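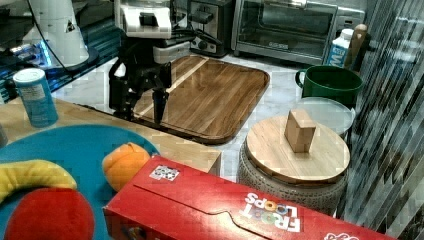

Does a cutting board need oil every month? Only if it looks dry, and plenty of boards in plenty of kitchens go most of a year before they do.

Lernmont Board Oil, 8 oz bottle

We sell this oil and we use it in our own kitchens, so take the praise with whatever salt you like. What follows is what we think it does, what the label says it does, and where those two part ways.

It's food-grade mineral oil with a little beeswax melted in. That's the whole recipe. Lernmont calls it a "conditioning system," which is a lot of words for two ingredients. The drugstore sells plain mineral oil for less, and if you already have a bottle under the sink, use it up before you buy anything from us. The beeswax is the difference. It leaves a slightly tackier coat that sheds water a little longer, and it makes the board smell faintly of candles for a day.

What the label claims

"Restores damaged wood." No oil does this. A crack is a crack, and a board that has come apart at a glue line needs glue and clamps. Oil darkens the grain and hides light scratches, so a tired board will look better in a hurry. Looks are most of what you're paying for.

"Antibacterial." We asked Lernmont for whatever test was behind this and got a brochure. Wash your board with hot water and dish soap, stand it on its edge, and let it dry. Don't count on the oil for any of that.

"Lasts up to 60 washes." Maybe, if you wash gently. Dorian Marty, who handles our returns, kept two maple boards going at home last June, one with this oil and one with the drugstore kind. Water stopped beading on both of them well before that number. The Lernmont board held out longer, by a few days. He still uses the cheap stuff.

How to use it

Start with a clean board that has dried overnight. Sand first if it feels fuzzy: 400 grit is plenty, and going up to 1,000 or 4,000 on a thing you hit with a knife is a hobby, so enjoy it if that's your hobby. Pour a puddle the size of a half dollar, rub it over both faces and all the edges, and leave it for a few hours. Wipe off what's left. Do the end grain twice, it drinks more.

If the bottle is cold the wax will go cloudy and sink. Stand it in a mug of warm water and shake.

Don't use it on plastic boards or on anything with a varnish or lacquer finish. It will sit on top and stay greasy. And please don't swap in olive oil. It goes rancid, and we get the emails.

How it compares

Jellen Wood Butter is mostly wax, comes in a tin, and takes some elbow grease. Better on spoons and bowls, we think, and slower on a big board. Le Goff makes a walnut oil that dries hard and looks lovely, but keep it away from anyone with a nut allergy. Levitz sells a spray. We stopped carrying the spray after getting more of it on the floor than on the wood.

A customer note

"Bought it for a board I was ready to throw out. The board looks great. The split is still there. I guess you did warn me." Agathe Cordier

Details

Size: 8 fl oz, flip-top cap
Contents: food-grade mineral oil, beeswax
Scent: none added
For: unfinished or oiled wood boards, butcher block, wooden utensils
Not for: plastic, bamboo with a factory lacquer, painted wood
Storage: room temperature, cap closed, away from the stove

Oily rags from this product can go in the trash or the wash. Rags used with walnut or linseed oil are another matter, and should be laid flat outdoors to dry before you throw them away.

Unopened bottles can come back for a refund. Opened ones too, if the cap leaks, and on the older bottles it sometimes did.

Contact us | Shipping and returns | © All rights reserved | Back to top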